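Stirkstead Hand-held Gripper Comparison: data card

Version dated 2022-08-02. Maintained by the Raju group, Stondale site.

Summary

This release holds short recordings made with two hand-held grippers while everyday packaged goods were picked up, turned and set down by hand. Its purpose is to compare the two finger designs and the two camera positions before either is fitted to an arm. The recordings were made between March and the date of this release.

Contents

The release contains 1,000 recordings in two folders, one for each gripper. Each recording has a video file, a text file of finger opening over time, and a short log naming the object class and the operator's remarks. A further 125 recordings were set aside for checking and are listed in a separate index. They should not be used for tuning.

Equipment

Gripper A is the Groltametti pattern, with angled arms and a close camera mount. Gripper B uses straight parallel fingers and carries its camera further back. Both are black, and both were used with the same controller settings throughout. The mounting drawings are kept in the hardware folder.

Object classes

There are 9 object classes, grouped by surface and stiffness. Films and coated wrappers form their own class, as they gave the most trouble in early trials. Goods were bought locally and carry printing in several scripts. Labels have been left as they were and have not been masked.

Known limits

The close mount on Gripper A gives a good view of the fingertips, but large objects can fill most of the view and fall out of focus. Printed text is often blurred or turned on its side - users who intend to read labels should expect a high rate of failure. The operator's fingers enter the view in some recordings. These have been kept, and are marked "hand" in the log.

Light levels were not fixed. Pale and shiny surfaces may appear brighter than they would under even lighting, and exposure should be checked before colour is used as a feature.

Finger opening is reported in steps from the controller and has not been converted to millimetres. The first 300 recordings in the Gripper B folder use an older log layout - a small script in the tools folder brings them into line with the rest.

Use and changes

The data may be used for research and teaching within the terms in the licence file. Please report faults through the issue list, giving the folder and recording number. Corrections are noted in the change file and do not alter existing recording numbers. 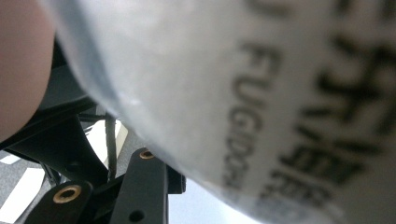 Figure 1. Close view from a hand-held gripper, with a large printed white object partly out of focus.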